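15 Dec 2020, bench log, Kurkdale shop

Day started with the shrinkage test on the Haltex cotton, the batch Victor swore had been prewashed at the mill. Cut four squares, marked 36 cm on each side with the laundry pen, hot wash, low tumble. Three came out short in the warp and one came out short in both directions, so either the mill has a private definition of "prewashed" or I can't cut straight. Remeasured with the steel rule to rule out the second option. Could not rule it out completely.

Mwanahawa thinks I should have basted the edges before washing. She's right, and she was also right in September, when I wrote the same thing in this log and then ignored it. Next set gets basted. Writing it in capitals for whoever reads this before cutting: BASTE THE EDGES.

Dye pot in the afternoon. Wanted to repeat the indigo from the Wurnstead order, but the recipe card says "600 g, or a bit more if it looks thin," in my own handwriting, and does not say 600 g of what. Went with water for the stock. The vat took forever to go yellow-green, then got there while I was at lunch and had gone off by the time I came back. Fed it and put the lid on. Will look again tomorrow before anybody dips anything we'd be sorry to lose.

Victor brought in a coverlet pattern he says dates from 1776. The paper is a photocopy and the date is in ballpoint, so I have questions. It's a nice draft all the same, a small overshot with a border that turns the corner properly. Dvorak (the loom, for new people) won't take it without retying the treadles, and the last time we retied Dvorak I lost a weekend and most of my goodwill toward cord. Parked until the new year.

Other bits:
Fray check on the raw edges: zigzag held through the wash, pinked edge didn't, plain cut edge turned into a wig.
The iron is spitting again. Descaled it Monday. It did not care.
Out of the thin pins. We have plenty of the thick ones, which leave holes you could post a letter through.
Swatch book is missing the page with the Haltex greens. If it's in your bag, no hard feelings, put it back.

Tomorrow: baste, cut, wash again, measure with a witness. Ask the mill what they think water does. 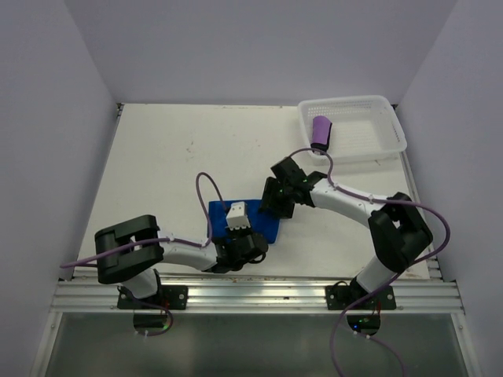 Blue cloth on the white table, 15 Dec.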